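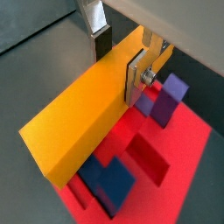

Page last changed: 26 June 2021

Visit to the Senitz joint library store and catalogue office

Six of us from the Brovham cataloguing group went to Senitz in June to see how the joint store handles requests and records. The store holds older stock for the public libraries in the area and for two colleges. We have been asked whether Brovham should send its own reserve stock there, so most of our questions were about what happens to the records when the books move.

The morning was spent in the catalogue office on the ground floor. Staff there use Clavavo for the shared catalogue and have done since the three older catalogues were merged. Duplicate records are still being cleared. The program suggests likely matches, but a cataloguer decides on each one, and the team does 1,000 a month when fully staffed. Music scores and local pamphlets are the slowest. Many of the pamphlets have no date, and the old cards often give only a short title.

We asked to see a search done the way a reader would do it. A title search brought up the right edition near the top of the list, with the pick-up library shown beside it. A subject search was less good. One term gave 113 results, and the only way to narrow them was by date or language. The office knows this is a weak point and wants to add a filter for the type of item.

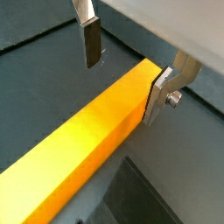

Requests are printed in the store twice a day, at nine and at one. Anything asked for before the second print goes out on the next morning's van. Readers are sent one message when the item leaves Senitz and another when it reaches their branch. The first message was added after a reader survey in which people said they did not mind a wait of a few days but did want to know that the request had been seen. Brovham sends nothing until the book is on the hold shelf, and we get a lot of phone calls as a result.

Items are shelved by size and then by barcode, so there is no browsing. Readers who want to look through a run of a journal can book a table in the Matos room, which has 3 desks and a scanner. Bookings have to be made two working days ahead. Scans of single articles are sent by email where copyright allows.
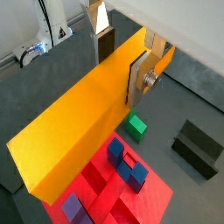
After lunch we talked about costs and loading. A library joining the store pays by the metre of shelving and separately for any record work. Records without a barcode have to be fixed before the books arrive. At Brovham that would mean most of the local history reserve, and we do not yet have a figure for the hours needed.

We also asked about withdrawals. The last copy of a title in the area is kept, whichever library owned it. The owning library can ask for it back but cannot have it thrown away without the others agreeing.

A sample of our reserve records will go to Senitz for a test load. The notes on charges are in the group's shared folder, along with the loading form.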